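4.2 Storage sites and transfer surfaces

Keys are among the household items most often reported as mislaid, and the place where they are put down matters as much as the place where they are meant to hang. In the Coletstead survey, 612 respondents named a table near a seating area as their usual drop point. The table used in our study is of that type: a white plastic top on tubular legs, beside a leather sofa. 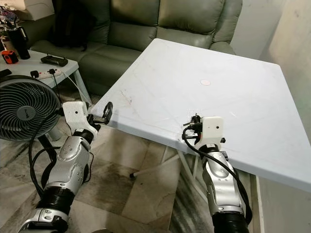

Wear on the tabletop was left untreated. Scratches and reddish-brown stains lower the contrast of small metal objects, an effect Nic Giolla and Ó Riain noted for patterned surfaces. The storage site is a gray wall panel with four square white hooks in a single row. Position was coded from left to right, and each hook was scored as empty, single key, or bunch. 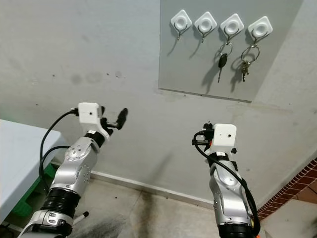 A bunch was treated as one item regardless of the number of keys on its ring. Of 1728 coded placements, 195 were excluded for ambiguous hook position. Bunches set down on the table were coded by distance to the nearest edge, as the Troto protocol requires.

Figure 3. Key cluster on the tabletop, near the right edge.
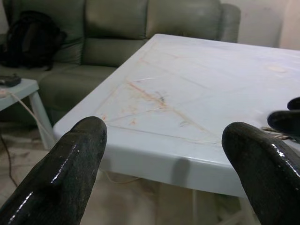
4.3 Coding reliability

Darragh Nic Giolla coded all placements, and Eamon Nic Giolla recoded a subset in July. Disagreements were resolved by discussion.

Last updated: July

Contact | © Skeltatia | Back to top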